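Section 3. Planning and Budgeting for a Cell

3.1 Scope

This section covers the choices to be made before an order is placed for a Barner bench cell. It applies to single-arm cells fitted with a two-finger parallel gripper and a wrist camera. Mounting and first power-up are in Section 4. Cells with two arms need a separate floor plan and are not covered.

The order form is at the end of the Howells price book. Fill it in only after steps 1 through 17 are finished. Most change orders come from forms sent in before the bench was measured.

3.2 Define the Work

1. List every object the arm will be asked to pick up. Use the real objects, not catalog drawings.

2. For each object, record the weight when full and the weight when empty. A bottle or carton that changes weight during the day is entered twice.

3. Record the narrowest width the fingers can close on. If an object can lie in more than one position, record the width for each. A bottle on its side and a bottle standing up are two separate lines on the worksheet.

4. Mark any object that is clear, shiny or black. These may need extra lighting or a second camera position, and the cost belongs in the first budget.

5. Record where each object ends up: tray, bin, belt or fixture. Include the height of the rim if there is one. The fingers and the camera mount must both clear it.

Note: Soft goods such as cloth and bags should go on their own worksheet. Standard fingers will hold many of them, but cycle times vary too much to be averaged in with hard goods.

3.3 Choose the Arm and Gripper

6. Add the weight of the heaviest object, the gripper, the camera and the camera mount. Compare the total with the payload line in the price book. Do not compare the object weight alone.

7. Measure from the planned base position to the farthest pick point, then to the farthest place point. Use the larger value. Allow for the length of the gripper when it points straight down, as it takes away from usable height.

8. Decide between a floor base and an overhead base. An overhead base leaves more of the table free but calls for a stiffer frame and a longer cable run. The frame is quoted separately by Pikitz and has its own lead time.

9. Select the finger set. The stock fingers are black, flat-faced and suited to most household and packaging items. Order one spare pair with the cell. Fingers are wear parts and are not covered after delivery.

Caution: Do not buy a larger arm to make up for a poor base position. A larger arm needs a larger clear zone, and the bench may no longer fit the room.

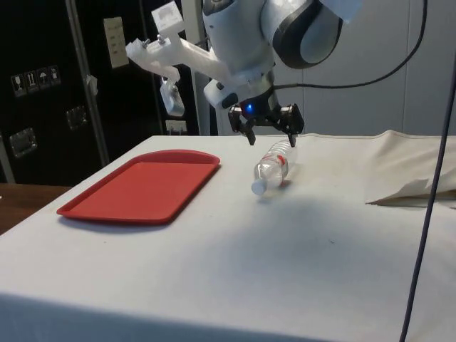 3.4 Plan the Bench and Surroundings

10. Draw the table to scale with the pick area, the place area and the base. Leave a strip along the back for cables. Cables that cross the work area will have to be moved later, usually after the camera has been calibrated.

11. Choose a plain, matte surface. White is acceptable for colored objects. For clear objects, test both a light and a dark surface before paying for a permanent top. A cloth or paper cover is good enough for the test, but it must be pulled flat and fastened at the edges before the arm is run.

12. Check the power outlets. The arm controller and the computer should each have an outlet within reach of their own cords. Do not budget for extension cords. If a new outlet is needed, get the electrician's price now and enter it on line 8 of the worksheet.

13. Set aside space for the shipping case. It should be kept for the full warranty period -- returns in any other box are refused. The case will not fit under a standard bench.

3.5 Choose the Camera Mount

14. Pick one of two mounts. The machined mount is listed in the price book. The printed mount is supplied as a file and can be made on most shop printers. Either one bolts to the side of the wrist.

15. If the printed mount is chosen, print two. Enter the cost of material and about 8 hours of printer time for the pair. Inspect the bolt holes for cracks at each monthly check.

16. Budget for a full-length camera cable from wrist to computer, with slack for the wrist to turn through its whole range. A cable that is tight at one end of travel will loosen the connector.

Note: Moving the camera by even a small amount means calibrating again. If several objects are to be handled on different shifts, one fixed mount position that works for all of them costs less over a year than two that work well.

3.6 Build the Budget

17. Enter the figures below on the worksheet. Prices are from the current Howells book, in dollars, before tax and freight.

Overhead frame, standard: 3,946
Installation and first calibration: 3,000
Spare fingers, cables and second mount: 1,000

The arm and controller are quoted per order and are not listed. Ask for the quote in writing and check its end date.

18. Add a line for staff time. One trained person should be free for the whole of the first week. Sites that leave this line blank tend to finish the installation on schedule and then start production late.

19. Add a line for test objects. Trials dent, scuff and crush them, and stock used for trials should not go back on the shelf.

20. Keep freight on its own line. The arm, the frame and the table may ship from different points. The Geldale warehouse ships arms and controllers only.

Caution: The worksheet total does not include guarding or a safety review. Requirements depend on the site. Have the review done on the drawing from step 10, before the frame is ordered. Changes to a frame that has already been cut are charged at full price.

3.7 Before Sending the Order

21. Confirm that the object list, the scale drawing and the budget worksheet carry the same revision letter.

22. Confirm that the reach value on the order form matches step 7.

23. Confirm the delivery door width and the route from the door to the bench.

24. Send all three documents with the form. Orders received without the drawing are held until it arrives, and the lead time starts from that day.

Revised 9/20/26. Replaces all earlier versions of Section 3.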